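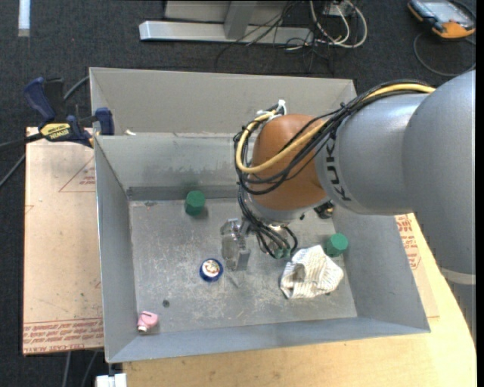 **铁皮大料箱底板磨花、后壁一道道黑印,怎么弄干净?还能不能垫东西?**

Stulby 互助区 > 车间与仓库 > 清洁保养

**Fasil Gidey** 发表于 26/10/2021

急,在线等。灰色铁皮料箱,敞口的,四边往外斜那种,很大一个,人弯腰进去够不着对面。平时往里放小件,绿色那种多棱的圆柱件,还有别的杂七杂八的。用久了底板磨得一塌糊涂,后面那块斜壁上全是深色的印子,一条一条的,还有几团像抹上去的。

上个月(九月)接手的,之前怎么用的不清楚,没人交接。箱子是不是镀锌的我也说不准,后面立着那块板颜色跟别的几面不太一样,偏暖一点,不知道是后配的还是本来就这样。

试过的:

- 湿抹布,没啥用,越擦越糊
- 洗洁精加热水,印子浅了一点点,干了又回来
- 同事给了半瓶 Nilard 去污膏,没敢全上,在角上抹了一小块,那一小块倒是亮了,可是比旁边亮太多,像个补丁

想问的:

1. 黑印到底是油还是金属蹭上去的?怎么分?
2. 底板的划痕要不要管,会不会锈
3. 能不能铺垫子。有人推荐 Romenel 的胶垫,有人说千万别铺,垫子底下藏水锈得更快
4. 后壁跟底板交界那条缝,颜色特别深,是脏还是影子还是焊缝我都没看明白,抠了一下抠不动

预算不多,70 块以内最好。周末前要弄完,箱子不能停太久。谢谢各位

补充一下:箱子搬不动,别叫我抬出去冲水。也没有地漏。

---

**扳手不回家**

先回你第一个。拿白纸巾沾一点酒精,按在印子上别动,等一会儿再拿起来看。纸上发黄发褐、摸着滑,油。纸上是灰黑的、干的,那就是金属蹭的粉,铝件特别爱这样,铁件也会。两种都有的情况最多,先按油处理,油去掉了剩下的才好对付。顺序反了你会擦到怀疑人生,粉和油搅一起变成泥,就是你说的越擦越糊。

我们那边也是铁皮箱,斜壁的,一样的毛病。后壁最脏是正常的,件放进去总往远处滑,撞一下蹭一下,久而久之就那样。底下磨花更正常,铁皮箱底哪有不花的,新箱子用几个礼拜就花了。

具体怎么弄(我的办法,不保证最好):

**先清空。** 真的全拿出来,角里那些也拿,别想着挪到一边擦另一边,我以前就这么干的,擦完这边那边的灰全过来了。拿的时候顺手看看件上有没有油,件是油的你箱子擦一百遍也没用。

**吸,别扫。** 碎屑用吸尘器,窄嘴,沿着墙根走一圈。扫帚会把铁屑按着在底板上拖,又是一堆新划痕。没有吸尘器的话用软毛刷往一个方向刷,拿湿的纸巾粘起来。

**去油。** 中性的脱脂剂,兑水。我用的是 Lema 那家店里卖的散装,便宜,一大瓶用到现在。喷在布上,不要直接喷墙上!斜壁会往下淌,淌成一条一条的,干了就是新的印子。你现在那个印子里面搞不好有一部分就是前面的人这么喷出来的。从下往上擦,再从上往下收。布要勤换,一面脏了就翻,翻完就扔一边,别心疼。

等 10 分钟,再上第二遍。第二遍换清水布。第三遍干布。一定要擦干,尤其是墙跟底板接的地方。

**剩下的灰印。** 这个用白色的百洁布(白的,不要绿的,绿的太粗),沾水轻轻顺着一个方向走。有漆的话看一下布上有没有掉色,掉了马上停。去不掉就算了,真的,料箱不是餐盘。

你那个去污膏别再用了,膏里面有磨料的,你看到的"亮"就是磨出来的。已经亮了的那一块没办法变回去,要么整面都磨,要么别看它。我选别看它。

锈的问题:有没有锈自己看颜色,发红发橙就是,灰的白的亮的都不算。只是划痕不锈就不用管,要是已经有红点了,用细砂纸点一下,擦干净,补一层透明防锈。喷的时候垫子也好件也好都拿开,晾透了再放回去,没晾透件会粘上,我粘过,撕下来一圈印。

垫子我没铺过,等别人说吧。手机打的有错字见谅

---

**Fasil Gidey** 回复 扳手不回家

白纸巾试了,后壁上是灰黑的,干的。底板靠左边有一点点黄。所以两样都有?

布上蘸了再擦这个我真没想到,之前就是直接喷的……

---

**扳手不回家** 回复 Fasil Gidey

对,两样都有,先去油。

---

**路过看看88**

直接换个新的吧,铁皮箱又不贵。要不就别管,能装东西就行

---

**小满仓管**

楼上说换新的没看题吧,人家预算 70。

垫子的事我来说,我铺过两种,翻过一次车。

第一次图省事,买了一大张薄胶垫,四边裁得刚刚好卡进去。看着很漂亮,铺上去拍照发群里大家都说好。结果呢,夏天,件拿进来有时候带着水汽,水顺着斜壁下去,钻到垫子底下出不来。掀起来一看,底下一片,红的。那次打磨打了一下午,腰都直不起来。所以说"千万别铺"的那位没说错,就是没说全。

第二次换的 Romenel 那种带凸点的,底下能走气,这次裁小一圈,四边都留缝,不贴墙。到现在没锈。但是!!垫子不能粘,不能用双面胶,就是放着。隔一阵子掀起来擦一次,我是逢发工资那天掀,好记。

裁的时候注意,你那个箱子四边往外斜,底是底,口是口,尺寸差不少。别量口!量底!我第一次就是量的口,回来裁了又裁,浪费一大条。拿报纸铺在箱底,沿着墙根用手指压出折痕,剪下来,再往里收 3 厘米,照着报纸裁胶垫。伸手够不着对面的话,报纸用长尺子推过去压,凑合能行。也可以分成两块铺,中间留一条缝,掀的时候轻省很多,一整张的又重又软,一个人掀很难受。

颜色别买绿的,你放的件是绿的对吧,绿垫子上面找绿件,眼睛要瞎。深灰也一般。我用的黑色,灰看得清楚,件也看得清楚,缺点是什么脏都显。

厚的贵,薄的卷边。卷了边就会把小件兜进去,藏在垫子底下,盘点的时候永远少,找半天。薄的也不是不能用,买回来先摊平压一晚上,卷着寄来的那个劲要过去才行。

还有,铺了垫子件就没那么容易滑了,圆的件照样滚,多棱的会老实很多。原来习惯了它自己滑到底的,铺完会发现全堆在放下去的地方。这个看你喜不喜欢,我喜欢,我同事不喜欢,吵了一架。

声音小很多,这个是真的,以前咣当咣当的。

第四条那个深色的带子,后壁底下那一条,我猜啊,我没见过你的箱子,只能猜:你拿手电贴着照,斜着照。照亮了还黑就是脏或者锈,一照就没了那是影子,斜壁底下折的地方本来就容易暗。焊缝的话摸得出来,有一点鼓。抠不动就别抠了,拿旧牙刷沾脱脂剂顺着刷,刷完用布条塞进去吸干。我都是拿旧T恤剪的布条,比纸巾好,纸巾会碎在里面,更烦。

钱的话,胶垫 20 多就有(看你裁多大),脱脂剂分一小瓶,牙刷旧的,布旧的,70 块肯定够,还能剩个奶茶钱。

后面那块板颜色不一样不用管,我们仓里几只箱子没一只四面颜色是一样的。

---

**扳手不回家** 回复 小满仓管

学到了,凸点那种我也去看看。问一下带凸点的会不会卡屑?凸点中间不好吸吧

---

**小满仓管** 回复 扳手不回家

凸点朝下铺!平的那面朝上。朝上的话确实卡,难吸得要死。上面忘写了

---

**Fasil Gidey**

来更新。昨晚弄的,后壁去完油用白百洁布走了一遍,团状的那几块基本没了,长条的还剩几道浅的,斜着看才有。底板黄的那点是油,一擦就掉,划痕随它去了,没看到红的。

手电也照了,后壁底下那条,一半是影子一半是脏,刷牙刷刷下来一层黑泥,布条换了好多根。左边那截还没刷完,手够不着,在找长柄的刷子。

角上那块亮的还在。看着别扭但是算了。

垫子还没买,报纸样子剪好了,尺寸照底量的(差点又量口,看到你那句才反应过来)。打算裁两块。件先放回去用着,等垫子到了再清一次。

再问一个小的,防锈那层没锈的地方要不要也喷?还是等看到红点再说

---

**小满仓管** 回复 Fasil Gidey

没锈不喷。喷了垫子底下反而粘。擦干就行,够不着那截用拖把杆绑旧T恤,橡皮筋多绕几圈,我就这么弄的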